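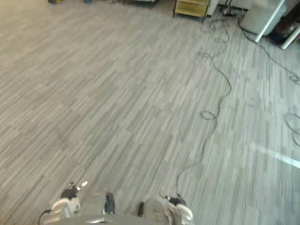

Gill's own view of the club room floor, both grippers forward, cables over on the right.

Gill Club Set: two-gripper robot for student teams
By Cestow
Item 1418
In stock, ships from Ullby

Price: $2,489 for schools and registered clubs

Gill started out as something we put together for one after-school club in Ullby, and if you had told us then that we would be writing a product page for it we would have laughed (kindly, but we would have laughed). The students wanted a robot that could reach down and pick things up with both hands, and they wanted to see what it sees while they were driving it. So that is what the Club Set does, and we've spent a good long while since then making it easier to set up, easier to fix, and a little more patient with beginners.

Each set comes with the robot body, a left and a right gripper with rounded white finger pads, the head camera, the driving station, a charger, and a printed club guide of 86 pages. The guide was written by Tshepo Makhubela, who ran the Ullby club for its first two seasons and who has a real gift for explaining a wrist joint to a twelve-year-old. It begins with simply looking around the room, moves on to opening and closing one hand, and works its way up to two-handed tasks like folding a towel or passing a block from left to right. You can skip around in it. Plenty of clubs do!

Working on the floor

We get a lot of letters about floors. Gill is happy on carpet tile, vinyl and most gym floors, though a deep rug will slow it down. Patterned carpet is fine for driving, but if your team is writing its own code to find objects, stripes and patches of sunlight can confuse things at first, and Tshepo's chapter on lighting is worth reading before you get frustrated. Please walk the floor before every run and coil up any cables in the driving area. Black cable loops are easy to miss from the head camera when you're concentrating on the hands, and a finger pad can catch on one. Many teams make this a job for whoever isn't driving that day, and it's a nice way to get a shy student involved.

The Skolomby challenge

If your club is looking for something to work toward, the Skolomby floor challenge is held every April and is open to any team using a two-gripper robot, ours or someone else's. The field is plain carpet, the objects are household things, and each team gets two runs. The Club Set meets the rules as shipped, so there's nothing extra to buy.

From a club leader

"We had never built anything bigger than a line follower. It took us two meetings to get Gill moving and most of a third to stop the students from waving at each other with it. They argue about grip angles in the hallway now, and I couldn't be happier."
Alvar Grønli, Skolomby

Spares and help

Replacement finger pads, $86 the set
Spare gripper, left or right, $215 (please say which side when you order)
Extra printed club guide, free with any spare gripper

Orders placed by 27th December go out with the first shipment of the new term. For anything else, write to the Cestow workshop and tell us a bit about your club, your room and what you'd like to try. We do read every letter, and we usually write back at some length.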